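Every time there's a scare about power plants, somebody reprints the same emergency list, and every time I find things on it I wouldn't spend a nickel on. I've lived on the Briltton side of Prarnine for 30 years, through two border crises and more blackouts than I can remember, so take my grumbling for what it's worth.

**Water.** The leaflet from the Prinport civil defense office says to fill the bathtub. Fine, if yours has a plug that holds. Mine loses half by morning. Buckets with lids are better, and you can carry them.

**Tape on windows.** I don't believe in it. Tape may hold some pieces together, but it won't stop a window from breaking, and you'll be scraping glue until March. Close the drapes and sleep in the hallway.

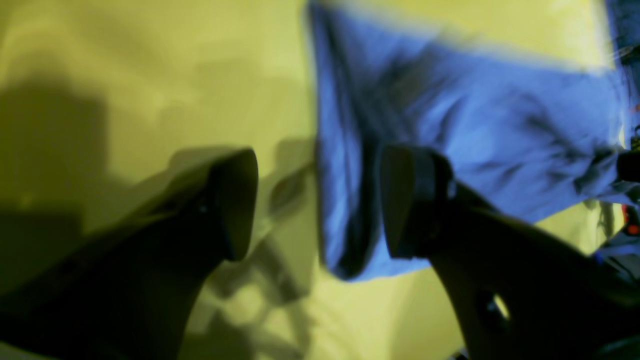

**Candles.** Everyone keeps them, and I wish they wouldn't. A cheap flashlight and spare batteries will do more for you, and won't set fire to the bedding. If you must burn something, stand it in a deep dish of sand.

**The "blackout kit."** Ritchie sells one for 200, and the ministers were very pleased to be photographed with it. I went through the contents list. It has 9 items, and most of them are already in your kitchen drawer – a can opener, matches, string. The radio is the only part worth having, so buy a radio.

**Food.** Forget the charts. Store what you eat now and rotate it. A shelf of canned beets that the family hates is no comfort in any kind of emergency. 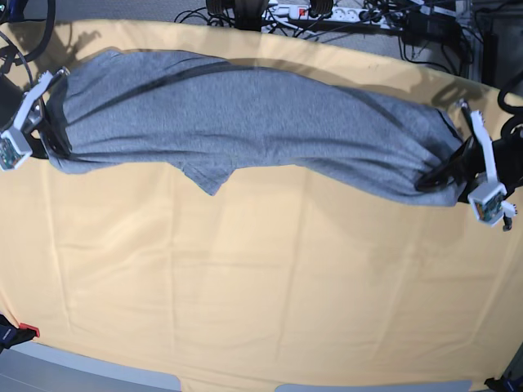
*Page last changed: March, 9 p.m.*

**Papers.** Keep passports, deeds and the insurance policy in one flat bag near the door. I'd add some small bills. When the card machines go down, no shop will change a large one.

**The hotline.** The number to call is 2441, according to the posters. I tried it during the last outage and got a recording telling me to check the website. Write it down if you like, but put your neighbor's number above it.

**Generators.** Never indoors, and never in a garage with the door "open a little." The leaflet gets this one right, though it's on the back in tiny print.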